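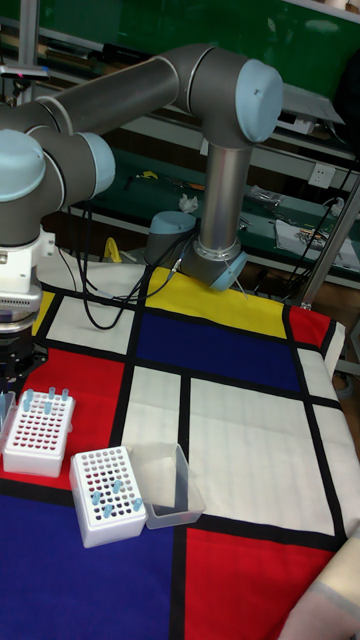 How often should I wash hair that's dyed and has extensions in? Every third day is plenty for most people, and with a cool rinse you can stretch it further.

I'm putting that at the top because it keeps coming up on the list. The rest is a reply to last night's message.

> I had 150 grams of tape-ins put in at Kumside in April and the
> ones behind my ears are already slipping. I use the Clarance
> conditioner, root to tip. Do I need to have the whole head redone?

You don't need the whole head redone. Conditioner near the tapes is what loosens them, so keep it from the ears down.

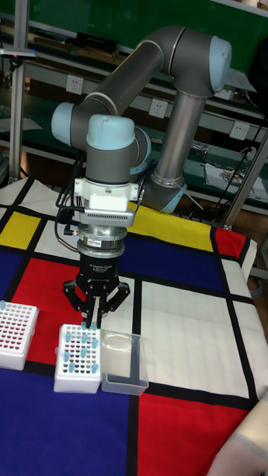 If only the ones behind the ears are going, ask for those to be taken out, cleaned and retaped. Kumside did 2 of mine while I waited and it took 10 minutes.

For washing, I switched to the Kiltero shampoo, the plain one without oil. Wet your hair standing up, not bent over the tub, and let the suds run down. Don't scrub the rows.
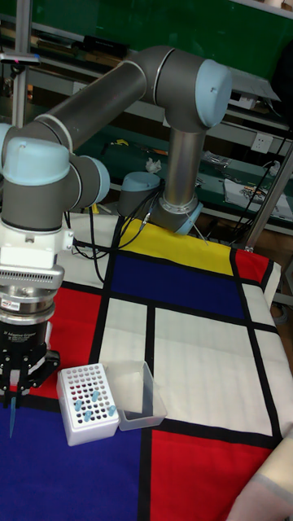
Dry the roots first, on low. I used to leave mine damp overnight and had tangles at the nape every morning. A loose braid at bedtime took care of most of that.

On color: have it done before the extensions go in. I tried to match mine afterward with the Halás copper and the extensions came out darker than my own hair. It has faded some since.

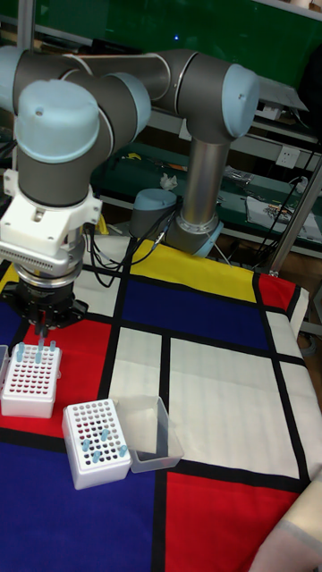 The move-up is due at eight weeks whether they're slipping or not. Mine went to ten once and the regrowth was matted around the tape.

If you get sore spots, call the salon and don't wait for the appointment.

Recent on this list:
Purple shampoo on gray roots
Sleeping with a bonnet, which size
Halás copper, fading after a month
We passed 3000 members
Swimming with tape-ins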